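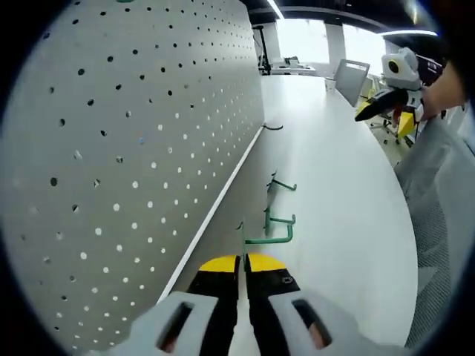
Pegboard with green hooks, over a white table

Visits > Fairs > Tosville Home & Hobby Fair

Fairs Museums Factories Archive

The Tosville Home & Hobby Fair charges nothing to get in and makes it back on soup. I went on the Friday, 27th March, hoping for yarn. I got 57 minutes of Hendrik Lambrechts on glue. He is against most of it.

The yarn was in the second hall, past the bread machines. Sanne Hermans let me touch a gray merino that cost more than my coat – I put it back. The bus home left 17 minutes early, with me running behind it in a free paper hat.

They do it again in October. I'll bring a sandwich.

Recent visits
Gurholm Button Museum
Hoekstra Candle Works: open day
Two hours in Cenport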